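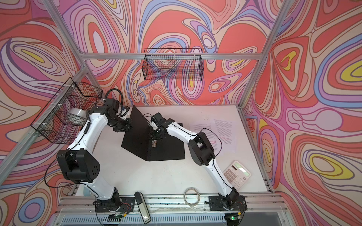 The Dorkcombe Allocation

Notice was given on November 1, 2020 that the Office of Shared Waters would close its Dorkcombe branch, and that all residents holding a numbered allocation were to present themselves for final reconciliation. The notice was fixed to the door of the former Hughes grain store, where the branch had its counter, and a second copy was sent by post to each household on the register.

Mali Jarman held allocation 437. It had been her mother's, and entitled the bearer to draw from the lower spring between the first frost and the end of March. She had never drawn from it. The spring had been piped to the Plerico bottling works before she was born, and the works had since closed as well.

She attended at the appointed hour with the certificate in a plastic sleeve. The clerk was Hefin Ruddock, who had served the branch for most of its existence and who was known to favour complete sentences.

"The purpose of this interview is to establish your balance," he said. "Please be seated."

She sat. He opened the register and turned it so that both of them could read it.

"Your family has been credited with 200 litres in each season of entitlement," he said. "No withdrawal is recorded. Lapsed seasons have been deducted in accordance with the schedule. The balance standing to your name is 3,042 litres."

"Of what?" said Mali Jarman.

"Of water."

"From the spring?"

"The certificate specifies the lower spring."

She asked whether the lower spring still ran. Mr. Ruddock replied that the Office kept no record of flow. Flow had been the responsibility of a separate office at Skiko, which had been wound up under an earlier notice. He then laid down his pen and, in a departure from procedure, asked whether she had ever gone to look.

She had not. Her mother had described a stone basin with a lip worn down on one side, and a path behind the chapel that one took in boots.

"The Office may authorize an inspection," Mr. Ruddock said. "The relevant form is Form 2. It requires the signature of the holder and of an officer of the branch, and both must be present at the site."

The form was completed in duplicate. Mr. Ruddock put on his coat, turned the sign on the door and locked the register in the cupboard, although there was no longer any person on staff to whom he might have handed the key.

The path had not been maintained. They proceeded past the chapel and through a stand of alder, where the ground became soft, and Mr. Ruddock was obliged on one occasion to accept the holder's arm. Neither of them spoke of the branch. He remarked that her mother had written to the Office every spring to confirm her entitlement, and that he had answered each letter personally.

"What did she say in them?" Mali Jarman asked.

"She asked that it be kept open," he said. "I replied that it would be."

They found the basin beneath a fallen branch, which they removed together. It was full of leaves. Mr. Ruddock knelt, having first folded his handkerchief beneath one knee, and cleared them with both hands. Under the leaves was black silt, and when he had lifted out a good deal of that he stopped and they waited.

A thread of water came over the back of the stone. It was thin, and carried a little grit, and it took some time to cover the bottom.

Mr. Ruddock consulted the form. There was a space for the quantity drawn, and a smaller space for remarks. He had brought the tin cup from the branch kitchen in his coat pocket, and he passed it to her without comment.

She held it under the lip until it was half full. She drank, and handed it back, and he drank what was left.

"I shall enter it as one cup," he said, and uncapped his pen. "The balance will be carried forward."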